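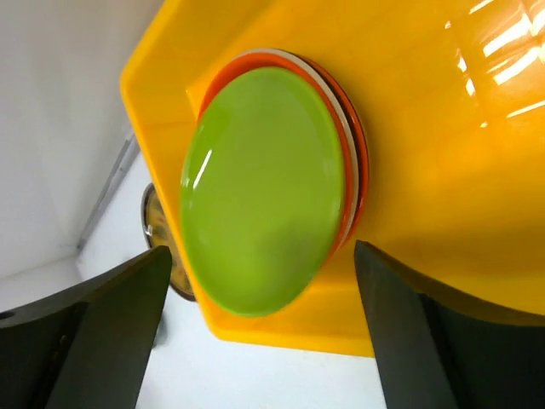

We're trying to sort out a week on Hurkholm and I can't decide between the seafront flats at Treloar and staying over in Rinov and going across by boat each day. There'll be my husband, my mum (bad hip, won't admit it) and our two girls, and we've never been further up that coast than the big aquarium. The flats are self-catering and the reviews all grumble that the kitchens are badly stocked, so I'm already thinking about what to take – round plates in cheerful colours, like the stack on the yellow tray with the lime green one on top, would do us nicely for breakfasts on the balcony and chips on the wall. But that's me getting ahead of myself! What I really need is somebody who's done both. Is the island dead in the evenings? Is Rinov worth sleeping in, or is it just where the boat goes from? We'd be going at the end of May, before the schools break up properly. The flat is 3290 for the week, which made me swallow a bit, and that's kroner before anyone faints.

Posted in February by LeonieHollis
134 comments | 188 shares

KaneNepia wrote:

Treloar, no contest. We had a week there last spring and the whole point of Hurkholm is the bit after the last day boat goes. All the people with rucksacks disappear, the ice cream kiosk pulls its shutter halfway down and then serves you anyway, and you've got the long beach more or less to yourselves until it's dark. If you stay in Rinov you're on the quay at half five every day with everyone else, carrying wet towels and a cross child. I'd pay the money.

The kitchens are poor, I'll give the reviewers that. Ours had one decent knife and a frying pan that leaned. Take a tin opener, a sharp knife and something to drain pasta with.

vicente_r wrote:

I'm going to disagree with Kane here. I've stayed in Rinov three summers running and I like it a lot better than the island. It has a proper covered market, a bakery that opens at six, and a little lido cut into the rocks that fills up with the tide. On Hurkholm there's one shop and it shuts for lunch when it feels like it. Lovely for a day, but by the Thursday you'd be eating crackers.

And if your mum has a bad hip, please look at the map before you book. The Treloar flats are at the top of the steps from the harbour. There's a road round the back but it's steep as well, and the luggage cart only meets the morning boat.

LeonieHollis wrote:

Oh, that's a worry, the steps. The website says "moments from the harbour" and has a photo taken from exactly the angle where you wouldn't see any! How many moments would you say, for a person who stops to admire the view every so often and it isn't really the view?

KaneNepia wrote:

Ten minutes at a stroll, with two benches on the way. My dad managed it and he's had both knees done. He did complain, but he complains on the flat too. I wouldn't let it put you off, but I would ask for a ground floor one. The ones at the front have their own little terrace and you step straight out on to the grass.

Also, the shop isn't that bad, Vicente. It had fresh bread every day we were there, and smoked mackerel, and those almond biscuits.

vicente_r wrote:

It had bread at nine o'clock. Try it at eleven.

boyang_li wrote:

Can I ask which boat everyone is using? There are two now and it makes a big difference. The old one is slow, takes bikes and prams, and rolls like anything once you're past the lighthouse. The Zemero one started last year and it's much quicker, but you sit indoors the whole way and the windows are so salty you can't see out. My son was fine on the slow boat up on deck with the wind in his face and green as grass on the fast one.

If your girls get travel sick I'd do the slow boat and sit on the left going out. You get the cliffs on that side and usually seals on the low rocks.

LeonieHollis wrote:

The younger one was sick on a pedalo once, so the slow boat it is, thank you! I hadn't realised there was a choice. Does the slow one run on a Saturday? That's the changeover day for the flat and I can't find a timetable that isn't two years old.

boyang_li wrote:

It does, but only twice, early and late. The late one gets you in just as the kitchen at the harbour café is closing, so eat in Rinov first. There's a place behind the church that does fish soup in big bowls with as much bread as you like, and they're very nice to children. We were there in shorts covered in sand and they didn't blink.

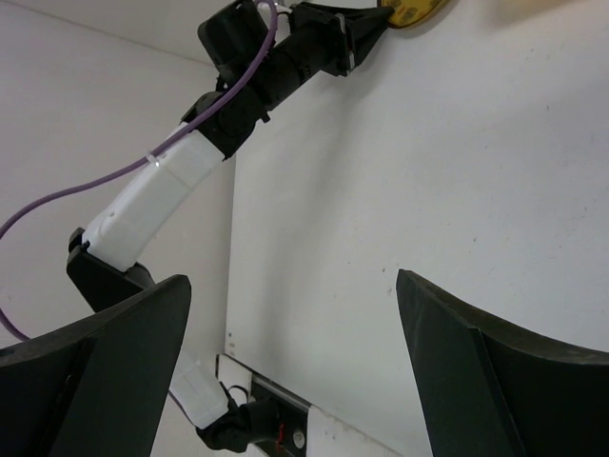

Arm reaching up in front of the pale wall.

alby.tamihana wrote:

Coming at this from another side. Split it! We did 2 nights in Rinov and then the rest of the week over on Hurkholm and it was the best holiday we've had in years. You get the market and the lido and the fish soup out of the way at the start, you buy all your food in a sensible supermarket, and then you go across with your bags full and don't have to care what the shop has got. The guest house we used in Rinov let us fill their freezer with our ice packs the night before (ask, they're used to it).

The beach on the island has two ends and they're completely different, by the way. The harbour end has coarse sand and shelves quite fast, so it's good for swimmers and not much fun for little ones. Walk along to the far end, past the old wind shelters, and it goes shallow and soft and warms up lovely in the afternoon. There are loos down there but take your own paper.

KaneNepia wrote:

Agree about the far end. The shelters are worth bagging early too. You can hire them by the day from the kiosk, the blue and white striped ones, and in May you'll want one because the breeze comes straight off the water. Sun's hot, air's cold, everyone burns.

vicente_r wrote:

Alby's plan I could live with. I'd make it three nights in Rinov though, so that you've a full day for the walk out to the point. It's flat all the way, Leonie, your mum would be happy on it, and there's a tea hut at the end with deck chairs. The man there does waffles if the generator's working.

LeonieHollis wrote:

You've all been so kind and I'm more confused than when I started, in a good way. I showed my mum the thread and she's offended about the hip but very taken with the tea hut. I think we're going to try the split. What I don't know now is whether Treloar will let us have a short week at all, or if it's Saturday to Saturday or nothing. Has anyone managed it?

alby.tamihana wrote:

We did, by ringing. Don't use the booking form, it just says no. The lady who answers will tell you it's impossible and then ask which nights. We ended up paying for five and having the flat with the wonky blind, which I'd have again tomorrow because it looks right down the beach and you can see the boat coming in while you're doing the washing up.

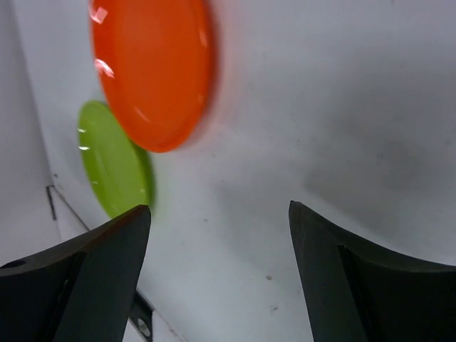

She also told us which flats have had new beds, and I'd push for one of those. Ours was fine, but my sister was next door on something like a hammock. Ask about the bedding while you're on the phone too. Sheets are included but towels aren't, and the beach towels they hire out are the size of a flannel. We bought a couple in Rinov market in the end, bright orange things, still going.

boyang_li wrote:

Seconding ringing them. And ask for a late checkout if you're on the slow boat home, otherwise you've got the whole day to fill with your suitcases. The café will look after bags but they put them out the back by the bins, and ours came home smelling of prawns.

LeonieHollis wrote:

Right, I rang at lunchtime! She said it was impossible. Then she asked which nights. We've got a ground floor flat at the front with a terrace, five nights, and a late checkout pencilled in "if the cleaner's in a good mood". Rinov first, in a guest house two streets back from the lido, and I'm going to drag everyone out for the bakery at six, whatever they say about it.

Vicente, which way do you start the walk to the point, from the market side or down by the boats?

vicente_r wrote:

Down by the boats, keep the sea on your right, and go through the gate that looks private. It isn't. Go in the morning if you can, the wind gets up after lunch and you'd have it in your faces coming back.

KaneNepia wrote:

Glad you got the front one. Still think you should have done the whole week over there, mind. Tell us how the mackerel was.

LeonieHollis wrote:

I will! Does anyone know if the kiosk takes cards?

boyang_li wrote:

It didn't when we were there. There's a cash machine by the ticket office in Rinov, so use that before you get on the boat.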